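Evening all! Ash from the Brimton ridge fire fell on our porch again, and the plume seems to bend right over Hiklow.
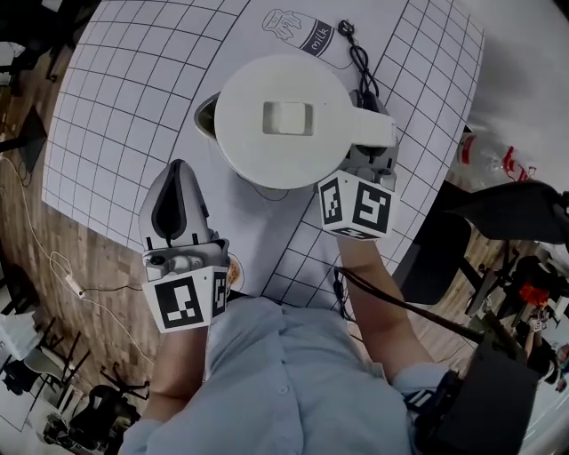
**tivero_skies**

I measured it at 111 miles long (with the little ruler tool, so be kind).

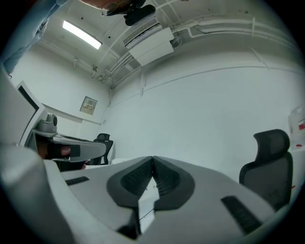
The haze layer felt thinner than that down here, bless it.

**marshwren562**

Lovely post, but I'd call the far end plain old cloud. Check the afternoon pass?

**tivero_skies**

Oh, I did, and I still say it's smoke at 2000 feet!
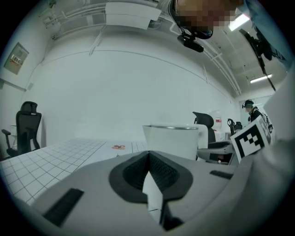
I'll give you the last 30 miles, though.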